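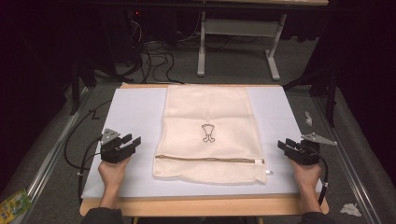 Do you need written rules for handheld gripper work if no robot is running in the room?

Get them in writing before the second person starts. One person can keep habits in their head, but two people will grip, start and stop differently within a day, and the recordings won't match.

Review: the Podent Bench Practice Binder, second edition

Posted June 17, 2021

The binder is a printed set of working rules for people who record tasks with a pair of handheld grippers. It costs $316 with the wall cards and comes to 103 pages. There is a cheaper version without the cards. I bought the full one in February and we have used it on most working days from then on, mainly for cloth and soft goods: mesh laundry bags, pillowcases, dish towels, a few zippered pouches.

I run the bench and check the recordings. Saron Tufa and Nestor Baluyot do most of the handling. Before this we had a two-page sheet that I wrote myself, and it was out of date within a month of printing.

What you get

A three-ring binder with tabbed sections, a set of laminated wall cards, and a pad of daily check forms. The rings are decent and the pages lie flat. The tabs are paper and ours are already bent. The check forms are on a tear-off pad, with no file included so you can print more. You can photocopy them, and the publisher says that's allowed, but I would have liked a file.

The sections run in the order of a working day: the table and surface, the grippers, the cables, the person, the item, the recording, and what to do when something goes wrong. A last section covers changes to the rules themselves, and I'll come back to that one.

The surface section

This is the best part of the binder. It says to pick one surface for each kind of item, write down what it is, and leave it alone until the whole batch is finished. For pale items it asks you to check the contrast through the camera itself before you start. We were caught by this one. A cream mesh bag on a white foam board looks fine from a chair, and then you go through the recording and the lower hem is hard to make out against the board. The binder doesn't ban light on light. It asks you to decide on purpose and note it on the form. We kept the white board for some batches and used a darker mat for others, and the form tells us which is which.

It also says the board should be square to the table and that the item should be laid down lengthwise or crosswise according to the task card, never at whatever angle it lands. Nestor found this fussy for about a day.

The gripper section

Daily checks take us 8 minutes for the pair. You look at the jaws, the fingertips, the plate on top and every screw that holds it, then open and close each side fully. The left and the right get separate lines on the form, and the binder is firm that they are never to be treated as interchangeable, even when they look alike. If the plate on one has been bumped you stop and redo the calibration. There is no "looks about right" option.

The wording is plain. "Do not adjust a plate by hand between takes." "Do not start with the jaws touching the item." That second rule is the one our people now follow without thinking. With a zippered bag, you come in from both sides at zipper height, fingertips just off the margins, pause, and go. Recordings that begin with the jaws already on the cloth are marked for review. I used to throw out a lot of those and now I see very few.

One complaint here. The drawings show a gripper made by Ukmont and nothing else. If yours has a different trigger or a different mount, the text still applies but the drawings are no help. Saron put sticky notes over two of them.

The cable section

Too short. It gets two pages, and one of those is a drawing of a ceiling hook. If you can run both cables overhead, good. We can't. Ours come off the grippers and run down past the table edges to the floor, and I suspect a lot of benches are the same. The binder says the cable "should not pull on the hand during any part of the motion" and should not cross the item. Both are right. It doesn't say how to keep slack under control on a low table, where to put the tie-down, or how often to look at the strain relief.

We wrote our own page for this and clipped it in:

Before each take, hold the gripper at the far corner of the board and see that the cable still hangs slack.
Keep the left cable to the left of the board and the right cable to the right.
Walk around the back to reach the computer. Don't step over the cables.
Check both connectors at lunch as well as in the morning.

The person section

This is about sleeves, jewelry, hand position, breaks and where to stand or sit. It asks for plain sleeves in one color, with cuffs that stay put. Dark sleeves are what we settled on. Gloves are left up to you as long as a whole batch is done the same way. We work bare-handed.

The break rule is 6 minutes off for every half hour on. I thought that was generous when I read it. After watching Nestor work through a batch of pouches without a break and then comparing the end of the batch to the start, I stopped arguing. The motions get shorter and the pauses vanish when people are tired. If you take one rule from the whole binder, take that one.

There is also a paragraph on privacy that I didn't expect to see. It says operators should be told what the camera records, should be able to ask for a clip to be deleted, and should not have to give a reason. We already did the first part. The other two were new to us, and we added them to our sign-on sheet.

The item section

Thin on soft goods. Boxes, bottles and tools get a full treatment with weight limits and grip points. Cloth gets a general rule to "reset the item to its starting condition," and anybody who has tried to put a mesh bag back into its starting condition knows that's impossible. The creases are different each time. What you can do is agree on which things must be the same (which end is toward you, whether the zipper is up or down, which end the pull tab is on) and let the rest vary. I wrote to the publisher and Milagros Ocampo wrote back within the week. She said a soft goods supplement is being drafted and agreed that the current text was written with hard objects in mind. I haven't seen the supplement.

The recording and fault sections

Solid and a bit dull. Name your files in one pattern. Say out loud when you drop something. Don't delete a failed take on the spot; mark it failed and carry on. Failed takes go to one reviewer, who decides. We had been deleting as we went and lost some that would have been useful.

The fault pages assume you have a supervisor, a second reviewer and a safety lead. In our room those are all me. Renata Rivadeneira, who runs a larger bench at Cáceres, told me the roles fit her place well. Smaller teams will need to cross things out.

Changing the rules

The last section asks you to log each change with a date, a name and the batch it starts from. It never lets you change a rule in the middle of a batch. We have stuck to this and it has settled several disagreements over why older recordings look different.

Compared with the other one

The only similar thing I've used is the Ukadach guide, which is a download and costs less. It is better on cables and much better on soft items. It's worse to use at the bench: long paragraphs, no forms, and rules mixed in with background reading, so that you have to hunt for the line you want. Milagros Zapata lent me her marked-up copy and the highlighting did more for it than the layout does.

If you handle mostly cloth and you're willing to write your own forms, start with Ukadach. If you have more than one operator and need something people will open and follow the same morning, get the Podent binder and add your own cable page.

Good: surface rules, daily gripper checks, break rule, change log
Weak: cables, soft goods, drawings tied to one gripper, no file for the forms
Would I buy it again: yes, though I'd skip the wall cards. Ours curled, and the print is too small to read from the chair.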